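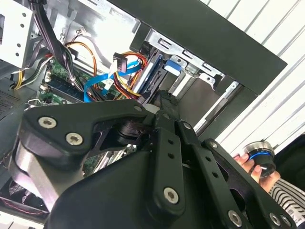
Lesezeit: 2 Minuten

Die neue EP von Lorne Landry heißt "Dralloreo" und kommt im Mai bei Vulinetti. Vier Tracks, House, warm, ziemlich langsam für seine Verhältnisse. Angefangen hat er mit Samples am Rechner, "mehr war da nicht". Seit 2000 legt er auf, mehr als 280 Platten hat er fürs neue Material durchgehört. "Das meiste war Schrott. Aber zwei Takte Bass, die reichen mir."

Am Telefon redet er schnell, springt. Erst Disco, dann Dub, dann wieder die Stimme auf der B-Seite. Die gehört Dragica Popescu. "Sie hat einmal gesungen, fertig. Ich wollte noch einen Take, sie wollte essen."
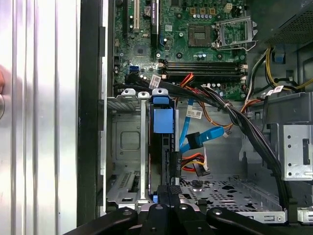 Eine Stimme, ein Take

Popescu kam über das Label Broltell dazu, dort lief ihre erste Single. Den Text zu "Spahić" schrieb sie im Zug. "Lorne schickt dir einen Loop ohne Titel und ohne ein Wort dazu", sagt sie. "Find ich gut. Dann quatscht keiner rein." Das Stück hat jetzt kaum noch Drums, nur Shaker und ein Rhodes, dass leicht neben der Spur liegt.
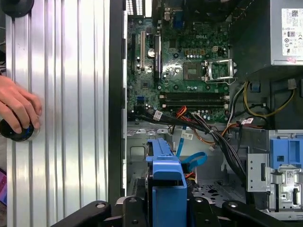

Dragica Popescu
Sängerin und Texterin

"Ich singe lieber leise. Im Club hört man das trotzdem, wenn der Mix Platz lässt." Auf Tour will sie erstmal nicht. Lieber das eigene Album fertig machen, acht Skizen liegen schon da.
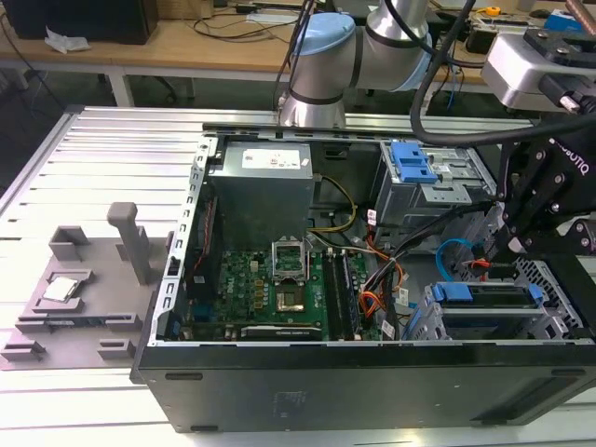 Kommt die EP auch auf Vinyl?

Vulinetti presst 2000 Stück, digital erscheint sie am gleichen Tag.

Kontakt | Impressum | © Alle Rechte vorbehalten | Nach oben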